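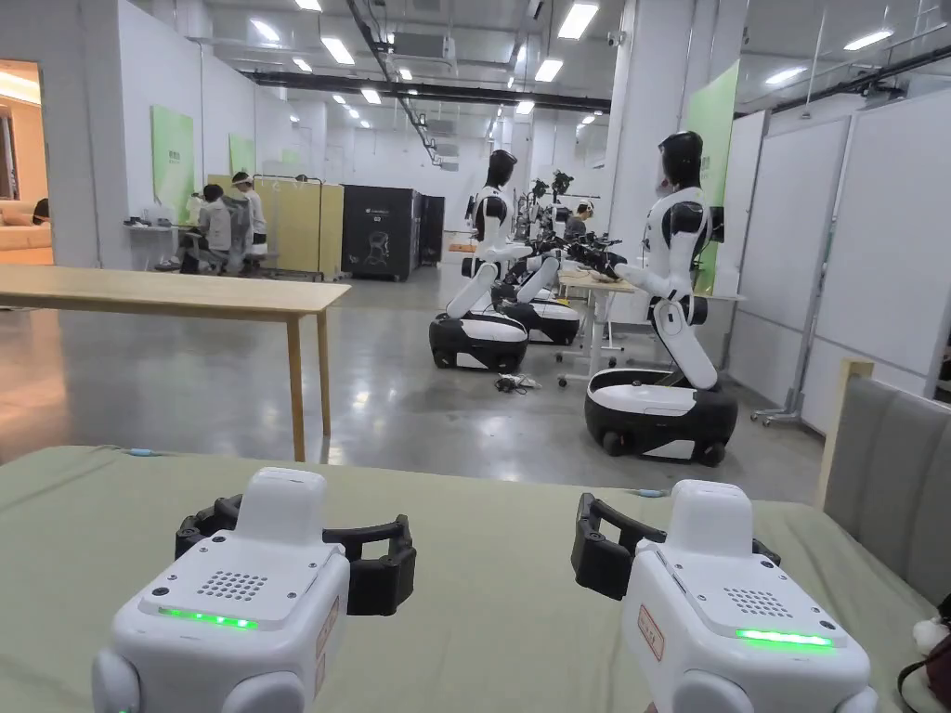
Getting the left and right hands to feel the same took longer than building either of them, one member of the Stollari shared workshop told the group's September open evening, and anyone starting at home should budget for that before buying parts.

September
By Stollari Workshop Media Desk

STOLLARI WORKSHOP RELEASES BUILD NOTES FOR PAIRED HAND-HELD GRIPPERS

The Stollari shared workshop has released the full build notes for Zinness, a pair of hand-held grippers designed to be put together by hobbyists at a home bench or in a community space. The notes are free to download and may be copied and changed for non-commercial use.

Each gripper has a rounded white plastic body with a strip of green light across the front and curved black fingers behind. The operator holds one in each hand and works at a table in the ordinary way, and the finger movements are logged for later use in programming a robot arm.

Thirteen members worked on the project over two winters. The first version used a single control board shared between both hands, joined by a cable. It was dropped after the cable kept catching on the edge of the bench. In the released version each gripper carries its own board and battery, and the two are matched in software at start-up.

The notes run to over 68 pages and cover cutting and finishing the body, wiring the light strip, fitting the fingers and setting the grip force. A separate section deals with calibration. Builders are asked to complete it with both grippers on the same surface, and to repeat it whenever a finger is replaced.

Most of the work can be done with a soldering iron, a set of small screwdrivers and a drill. The finger joints are the exception. They need to be cut to a close tolerance, and members without the right machine can order them through Jonder, the workshop's parts supplier. Orders are sent out in batches, so there may be a wait.

The workshop has also listed the faults it has not yet fixed. The battery cover is stiff and can mark the plastic if it is forced. The right-hand fingers wear faster than the left for right-handed users – spare tips are included in the parts list for that reason. Logging can stop without warning when the memory card is nearly full, and a software update is planned.

The main workshop floor also houses three humanoid robots on wheeled bases. Space near them is shared with bench users, and anyone visiting to build a Zinness pair must complete the floor safety induction first. Inductions start at 6 pm on open evenings and take place at the front door.

A second group in Thepsuriya has begun its own build from a draft of the notes. Its corrections to the wiring section have been included in the current release, along with a revised colour code for the battery leads.

Bench bookings for Zinness builds are open now. Members can book through the usual calendar, and non-members should write to the front desk with a short outline of their tools and experience. Under-16s are welcome with an adult.

Recent releases
Floor safety induction: revised outline
Jonder parts orders: how batches work
Notes from the Thepsuriya build group
New bench booking calendar

Contact the Stollari front desk | © Stollari Workshop | Back to top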